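Drokitz at Bundora: a trio record built around decay

The second album by the trio Drokitz, recorded in December at the Bundora studio in Vallejo, has 6 tracks and no overdubs. Pianist Jacobus Mthembu wrote all of them from the same material: a four-note cell, stated in the left hand and then transposed by minor thirds. The cell is easy to hear in the opener, "Ristelon", where it repeats under a slow cymbal pattern for most of the first chorus.

The piano was tuned a few cents flat to match a vibraphone that appears on two tracks. Mthembu plays with the lid on the short stick and uses the middle pedal heavily, so that low notes ring on while the right hand stays dry. Engineer Sajib Bandara placed one pair of microphones over the hammers and a second pair well back in the room, then kept the balance between them fixed for the whole session.

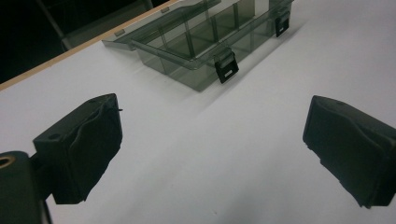

Music Desk - Jazz and Improvised

Bandara used no added reverb. The room has a long tail in the low mids, and the bass was moved twice before the pitch of its open strings became clear on playback. Drums were set up without screens. Some cymbal sound reaches the piano microphones as a result, most plainly on the fourth track, and it was left in.

Tempos are moderate. "Ristelon" sits at 143 beats per minute but is felt in half time, with the bass marking one and three. The closing ballad drops the pulse altogether after the theme, and the three players cue each change of key by register - high for up, low for down.

The first pressing is 900 copies on vinyl, cut at 45 rpm over 4 sides. A download at the session's original resolution is sold separately.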